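Chapter 4

Making Up and Dressing the Bed
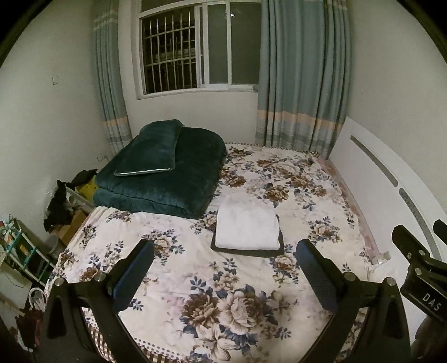

What this chapter covers

The bed takes up more of a bedroom than any other piece of furniture, and its condition is usually the first thing a guest or resident notices. This chapter deals with the order in which bedding is laid, the folding of covers that are not in use, and the placing of towels. It should be read together with Chapter 3, on the care of linen.

By the end of the chapter, learners should be able to:

- name the layers of a made bed in the order in which they are laid
- fold a heavy comforter so that it sits flat at the head end
- set out a towel on a quilt or on a second folded cloth
- check the edges of the mattress for sheet showing beneath the quilt

4.1 The layers of the bed

A quilt with a large printed pattern, such as the peony design at the head of this chapter, must be laid with some care. Flowers of that size show at once when a cover has been pulled to one side. A border gives further help: where a checked band runs along the foot, it should lie parallel to the end of the mattress - the eye follows it from the doorway.

The bottom sheet is tucked in before the quilt is spread. In the photograph a pinkish patterned sheet can be seen along the right edge of the mattress. Some households accept this. At the training house in Girnbridge, where Imogen Sugden taught the evening course, learners were asked to draw the quilt down until the sheet was covered.

4.2 Folded covers and towels

Velvet comforters are bulky and should be folded in thick, even layers, with the pillow placed on top. A fold that is pressed too tightly will leave marks in the pile. Towels are folded separately and laid near the middle of the bed. A white towel may be set on a darker cloth, the edges of which are left showing.

4.3 Before you begin

Allow 40 minutes for the first practical exercise, and work in groups of 2. Open the curtains fully if the work is done by day; in the evening, use the main light. Keep the record sheet at hand, as it will be needed again in Section 4.6.

Key words: border, comforter, pile, piped edge, quilt, trim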